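Brernham 锥齿轮维修套件(适用于 Camacho 手摇绞盘)

产品编号:BR-268
供货状态:有货,Stikport 仓库发出

产品概述

Brernham 锥齿轮维修套件用于更换 Camacho 系列手摇绞盘转角箱内的传动齿轮。这类绞盘多装在小型船艇的拖架、温室卷帘架和农用挂车上,摇柄的转动经转角箱改变九十度方向后传到卷筒。使用年头长了,齿面磨损,摇柄的空行程会越来越大,收绳时能听到间断的咔嗒声。多数情况下箱体和轴还可以继续用,只换齿轮、轴承和油封即可。

套件内的零件按原箱体尺寸加工,安装时不需要扩孔,也不需要改动箱体。主动轮与从动轮成对研配,请成对更换。新轮配旧轮会造成接触不良,磨损速度加快,因此我们不单独出售其中一只。

套件内容

主动锥齿轮 一只
从动锥齿轮 一只
滚动轴承 两只
骨架油封 两只
调整垫片 一组,含三种厚度
平键 两根
箱盖密封垫 一张
锂基润滑脂 一小管
安装说明书 一份

箱盖螺钉不在套件之内。旧螺钉如果头部已经打滑或者锈蚀严重,请另购螺钉包,编号见本页末尾的相关配件。

技术参数

传动形式:直齿锥齿轮,轴交角九十度
传动比:1:1
齿轮材料:中碳合金钢,齿面淬火
齿面处理:磨齿后抛光,涂防锈油封存
轴孔配合:过渡配合,带键槽
主动轴孔径:12 毫米
套件净重:398 克
适用箱体宽度:94 毫米
使用温度:零下二十度至八十度
润滑方式:脂润滑

以上孔径和箱体宽度是判断是否适用的主要依据。Camacho 绞盘早期批次的铭牌常常已经看不清,量一下这两个尺寸就能确认。量箱体宽度时,请从两侧轴承盖的外平面量起,不要把摇柄一侧的护套算进去。

适用型号

Camacho 二型手摇绞盘,单速
Camacho 二型手摇绞盘,带棘爪制动
Camacho 三型手摇绞盘,单速
Clullville 代工的同规格转角箱,箱盖为四颗螺钉

不适用于 Camacho 三型双速绞盘。双速型号的从动轮与拨叉槽做成一体,需要订购另一种套件。也不适用于箱盖为六颗螺钉的 Clullville 箱体,其轴孔较大,装上后会偏心。

关于齿轮的外观

锥齿轮的齿从中心孔向外放射排列,齿面处在锥面上,大端和小端的齿宽不一样。齿面经过抛光,手上的汗液会留下印迹,时间长了会生锈斑,拆封后请尽快涂脂装配,或者用油纸重新包好。齿顶上细小的亮线是磨齿留下的,不影响使用。齿根处如果有凹坑、裂口或者缺角,属于质量问题,请不要安装,按本页的退换办法处理。 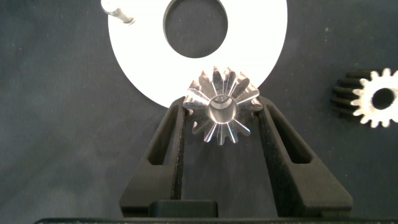

安装步骤

一、卸去负载,把绳索全部放出,确认卷筒不受力。挂车上的绞盘应先垫好车轮。

二、拆下摇柄,松开箱盖螺钉,按对角顺序逐颗松开。箱盖粘得较紧时,用木槌轻敲侧面,不要用螺丝刀撬密封面。

三、清出旧脂,取下卡簧,用拉马拉出两只旧齿轮。请记下每根轴上原有垫片的数量和位置。

四、用煤油清洗箱体内壁和轴,晾干。检查键槽两侧有没有压溃,压溃明显的轴应一并更换。

五、压入新轴承。压装时只对内圈或外圈中与配合面接触的一侧施力,不能隔着滚珠传力。

六、装油封,唇口朝向箱内,唇口上抹一薄层脂。

七、装平键和齿轮,小端朝向两轴交点。先按原有垫片数量装回,再检查齿侧间隙。

八、用手转动主动轴。转动应当均匀,没有卡点,轻轻来回拨动时能感觉到很小的空隙。完全没有空隙时,在从动轮背面减一片薄垫片;空隙过大时加一片。

九、在齿面上涂少量红丹,转动几圈后看接触印迹。印迹应在齿长的中部略偏小端。印迹集中在大端或齿顶时,需要重新调整垫片。

十、擦去红丹,填入润滑脂,用量以盖住下半部齿轮为宜。换上新密封垫,按对角顺序拧紧箱盖螺钉。

十一、装回摇柄,空载转动两分钟,再带轻载试用。

熟悉拆装的人完成全部步骤需要大约一个半小时,调整垫片占去其中大半时间。

保养建议

首次装配后使用一个月,打开箱盖看一次润滑脂。脂里有少量发灰的细末属于正常磨合,换一次新脂即可。如果有片状或针状的金属屑,应停止使用并重新检查接触印迹。

此后每年换脂一次。在海边使用的绞盘建议半年一次,并检查油封外侧是否有盐结晶。冬季不用的设备,入库前把摇柄空转几圈,让脂重新覆盖齿面。

不要用黄油枪从轴端强行注脂,压力会把油封顶出。也不要混用不同基料的润滑脂。

常见故障对照

摇柄空行程大:齿侧间隙过大,或者平键松动。
转动一圈有一次卡滞:轴弯曲,或者齿间夹有异物。
箱体侧面渗脂:油封唇口装反或划伤,也可能是加脂过多。
负载时有尖锐声响:接触印迹偏在齿顶,需要重调垫片。
棘爪打滑:与本套件无关,请检查棘爪弹簧。

用户留言

Habibur Karunaratne,船用拖架绞盘,二型:
二月份换的,箱体尺寸对得上,轴承压进去也顺利。从动轮那边原来垫了两片,换新轮之后只用了一片,间隙才合适。说明书上的垫片示意图字太小,希望能放大一些。润滑脂一管刚好够用,没有剩余。

Brernham 回复:新一批说明书已改用大一号的字,需要的用户可以来信索取,不另收费。

包装与发货

每对齿轮用防锈油纸分别包裹,再装入带隔板的纸盒,轴承和油封单独封袋。订单在工作日中午十二点前确认的,当天从 Stikport 仓库发出。每周四下午仓库盘点,周四中午以后确认的订单顺延到次日。

Clullville 门店可以自提,自提前请先打电话确认现货。

退换办法

收货后三十天内,未安装、未涂脂且油纸包装完整的套件可以退货,运费由买方承担。加工缺陷不受上述包装条件限制,请附上缺陷部位的照片和订单号,核实后我们更换整套,运费由我方承担。

已经安装使用的齿轮,质保期为十二个月。未成对更换、未按说明加脂,或者超过绞盘额定拉力使用造成的损坏,不在质保范围内。

本套件不得用于提升人员的设备,也不得用于悬空吊装。

相关配件

箱盖螺钉包,四颗装,编号 BR-271
二型绞盘摇柄护套,编号 BR-280
调整垫片补充装,编号 BR-269
三型双速绞盘齿轮套件,编号 BR-275

订购时请注明绞盘型号、箱盖螺钉数量和主动轴孔径。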